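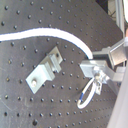
Bracket, white cable and gripper on the drilled board.

Keeping cables out of a robot's way: workshop tips from Omprakash Nigam

The Wamcombe workshop lost 13 days in January to one loose cable. The arm closed on it, pulled, and went on pulling with great dedication until the fuse gave up. I had told everyone the cable was fine. Here are the tips I now give out, having paid for them.

1. Find the stop button before you find the cable. If you have to lean across the arm to reach it, move it.

2. Switch off before your fingers go near the jaws. "I'll only be a second" is how I came by my plaster.

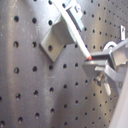

3. Fasten things to the board properly. Tape is not a fastening – it's a hope with glue on one side. Bolt the bracket down, then try to wiggle it.

4. Run the first pass at the slowest speed the thing will do. It's dull. Make tea beforehand, and watch the narrow gaps, where a bit of cable and a gripper can get far too friendly 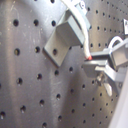

and where my £195 replacement lead met its end, three days after it was fitted. Stop at the first tug and give it more slack.

5. Clear up stray plugs and leads before restarting. The arm won't step over them. 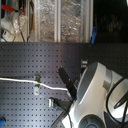

The wider view: board, arm and leads.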